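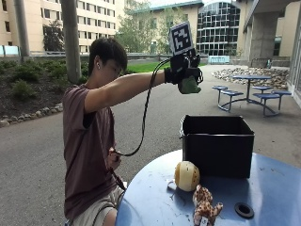

I'm hoping somebody here has dealt with old outdoor picnic tables, the round metal kind with a hole in the middle for an umbrella. We have two of them along the path at Lulwood, both blue, and I've grown very fond of them over the years (I eat my lunch out there from April right up until it gets silly). The tops are getting scuffed, though, and there are small dark marks on ours that I can't shift. You can see the state of it near the giraffe and the ball. I've tried dish soap and warm water, then baking soda paste, and I gave it a good 22 minutes of scrubbing before my arm gave out! Is it dirt, or is the coating wearing through? And can I touch it up myself without making a mess of it?

Asked in July, 2 answers

Answer 1
Oh, I love those tables, we had a set just like that at my last place. First thing, run a fingernail over one of the dark marks. If it catches on an edge, the coating has chipped and you're looking at bare metal. If it feels smooth, it's probably a scuff from shoes or bags, and a damp melamine sponge will take off a lot of it. Go gently and try a spot underneath first, as those sponges can dull the shine. For real chips I sand very lightly with fine paper, wipe it down, let it dry all the way, and dab on a bit of outdoor metal paint with a small brush. I used one called Brollent and put on two thin coats, leaving it overnight in between. The blue was a shade off and it bothered me for a week, then I stopped noticing. Pick a dry spell, and keep people from setting drinks on it until it's good and hard. Oh, and do check around the umbrella hole while you're at it! Water sits there and that's where ours went first.

Answer 2
Car wax. Did mine last summer, over 11 years old and it beads up nicely now. Won't fix chips but it helps with the scuffs.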